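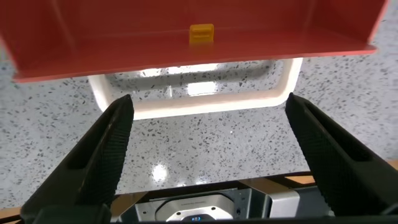 Where the loose blocks go: a talk with the woman who runs Stullstead's toy library

September
By a Stullstead staff writer

The Stullstead toy library lends to more than 200 families, and most of what it lends comes in pieces. Sets of blocks go out in bags and come back in bags, and someone has to check them before they go out again. For the past five years that has mostly been the woman who runs the place. She asked us not to use her name, saying the parents know who she is and the children call her the toy lady anyway.

We spoke to her on a Wednesday morning, before the doors opened, while she worked through the returns from the day before.

She said the sorting is the part of the job people ask about least and the part that takes the most time. "A puzzle with a piece missing is a puzzle I can't lend," she said. "Blocks are more forgiving. If a set is short a block, the kid will build something else. But if it keeps coming back short, after a year you've got half a set."

Her method is plain. Each bag is emptied into a plastic tray, one set to a tray, and nothing else goes in until that set has been checked, wiped and bagged again. She started out sorting on a big table with everything in one pile. She gave that up in her first winter.

"I'd have three sets going and the phone would ring," she said. "Then I'd come back and have no idea which pile was which. With trays I can walk away. I can go home, even. The next day the tray is still that set."

She likes a tray with sides high enough to stop a block that rolls or gets knocked, and a flat floor so the pieces don't slide to the middle. Color matters to her too. She prefers a strong color for the tray and a different one for whatever is going into it. A yellow block shows up well on red. A red block on red does not, and she has sent out bags with a red piece still sitting in the tray behind her.

"You think you're done and you're not," she said. "I tip every tray now before I put it back on the stack. If it rattles, I go find the bag."

The library had a full count done when it moved into its present room, next to the Feton Street laundromat. It came to 3,528 pieces, including puzzle pieces, play food, train track and blocks. She did not do that count herself and said she would not want to. The figure is written on the inside of the supply cabinet door, and she has not tried to keep it current.

"That number was right for one afternoon," she said.

Cleaning is done in the sink at the back. Plastic blocks go into warm water with dish soap, then a rinse, then a towel. She does not use the dishwasher that came with the room. She tried it on a bag of play food and some of the pieces lost their shape. Wooden pieces get a damp cloth only, and they stay out until the next day before they are bagged.

Hollow pieces are the trouble. Water gets in through the small openings and stays there, and a bag sealed too soon will smell by the weekend. She shakes each one over the sink and stands it on end. "Parents who wash things before they bring them back are being kind, and I thank them," she said. "I'd just ask them not to tie the bag up right away."

We asked what turns up in the bags that should not be there. Socks, she said, and crackers, and other people's blocks. Many homes have their own blocks and the two kinds get mixed at cleanup. She keeps the strays in a shoebox on the counter, and anyone can look through it. Some have been there since before the move.

The bags themselves are drawstring mesh, bought through Sezer, a school supply shop two towns over. Before that the library used lidded boxes, which stacked better but cracked at the corners when they were dropped. A mesh bag can be dropped. It also lets a parent see what is inside without opening it, and she thinks that has cut down on bags being opened and spilled at the front desk.

Each bag has a card tied to the string with the name of the set and the number of pieces. She writes the cards in pencil. When a piece is gone for good, she erases the number and writes the new one, and the family that borrows it next is not asked about the missing piece.

There is no fine for a lost block. There used to be one, a dollar a piece, and she dropped it. "People were scared to borrow the big sets," she said. "They'd take a single puzzle and go. I'd much sooner lose a block now and then."

She does ask that families clean up on a sheet or a blanket. Spread it first, play on it, then pick up the corners and pour. At her own house she does it with an old tablecloth. Pieces still get under the couch, but fewer of them.

The next thing on her list is shelving. The current shelves are too deep, so bags at the back do not get borrowed for months. She has a quote from Wondik, a local shelf maker, for a shallower set along the long wall, and she hopes to have them up before the holidays. In the meantime she moves the back row to the front every few weeks.

By then it was close to ten and there was a stroller at the door. She had two trays still to do. She set them on the counter behind the desk, where small hands could not reach them, and went to turn the lock.

The toy library is open Wednesday mornings from ten to noon. Membership is free to Stullstead residents.

Last updated Wednesday, 3:40 p.m.

Related
Feton Street crosswalk to be repainted
Where to take outgrown car seats
Story hour moves to the afternoon
Stullstead fall rummage sale: what they will and won't accept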